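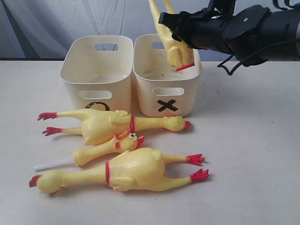
Hutura Care Activity Notes

Hutura is a collection of 1,287 short written notes about daily activities in long-term care homes and adult day programs: what was offered, who it suited, how long people stayed with it, and what staff would change next time. We love this collection and we hope you will too! It started as a shared spreadsheet between activity leaders and grew into something people kept asking to borrow.

What's in it

1,137 notes come from residential homes and the remaining 150 come from day programs. Each note is one row in notes.csv, with these fields:

note_id: a short code, stable across releases
setting: home or day
activity: free text, as the staff member wrote it
category: music, crafts, movement, food, garden, games, outings, talk, other
minutes: planned length
group_size: one, small, or large
support: none, some, or full (how much hands-on help was needed)
note: the note itself, usually two to six sentences
followup: filled in for 874 rows, blank for the rest

The followup column is our favorite part. Staff went back after the next session and wrote what they had changed, so you get the second try right beside the first. There's a whole run of notes on bread baking that reads almost like a diary – too sticky, too early in the day, wrong table height, and then a really lovely one about the smell reaching the far hallway.

How the notes were written

Activity leaders typed them at the end of a shift, mostly between 4 and 5 p.m. Uyên Mạc wrote the form and kept it to one screen. Tegan Tawhiri and Ileana Văduva read every note before it went in, took out names, room numbers and anything medical, and fixed spelling only where the meaning was unclear. Local words for games and dishes were left alone.

A second reader assigned the category. When two readers disagreed, the row went to Dorin Cârstea, who settled 40 of them. Most of those were singing games, which could go under music or games depending on your mood.

Good uses

Planning a month of activities, training new staff, building a search tool for ideas, or studying how care workers describe their own work. Tudor Bratu made a small lookup script called Leneo, found in the tools folder. Give it a category and a group size and it prints five notes at random. It's great fun to run before a planning meeting!

Please don't use it for

Judging a person's health or abilities. The support field describes a session as a whole and says nothing about any one resident. The notes can't be used to compare homes either, as we removed all site labels.

Known gaps

Outings are thin, especially in winter. Night-time activities are missing completely. The minutes field is the planned length, so a session marked 45 may have run well past an hour. A few early rows have "other" where "talk" would fit better, and we plan to clean those up in the June release.

Adding notes

Yes please! Copy template.csv, fill in as many rows as you like, and open a request with "new notes" in the title. Leave out names, even first names – initials too.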